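Tolberg Toy Library: The Big October Sort-Out

Posted Nov 26, 2022

Well, we did it! Every tub, every shelf and every mystery bag at the back of the Tolberg Toy Library has been pulled out, looked over and put somewhere sensible. The catalogue now stands at 1,121 items, which is far more than any of us would have guessed, and 111 of those had never been entered at all. Some had been sitting behind the dress-ups since we moved over from Manico Street.

Sorting a toy library is a brilliant way to spend a month of evenings. You open a bag expecting train track and get a full tea set, or the missing half of a puzzle you gave up on two winters ago. The big chunky plastics were my favourite job by a mile. They've been bumped down driveways, left in sandpits and loved by more kids than I can count, and a few scuffs have never stopped a toddler yet. We've kept everything that's still sound and safe, and the colours are as cheerful as ever – all those blues and greens together on the sorting table look fantastic.

Boxes were the other great find. We went through a mountain of cardboard, much of it on its second or third life, and the tatty ones did the job just as well as the crisp new ones. Anything too far gone has been flattened for the Inen Road garden plots, where it'll go under the mulch.

Borrowing is open again, with a limit of 8 toys per family, and the larger pieces can be booked ahead at the desk. If you've still got something of ours from the Guzmán Park fun day, please pop it back whenever you're passing (no fines, we'd just love to see it again!).

More pictures will go up once the puzzle shelves are labelled. 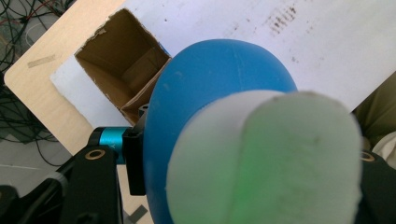 Big blue, a bit of green and a well-used cardboard box, mid-sort.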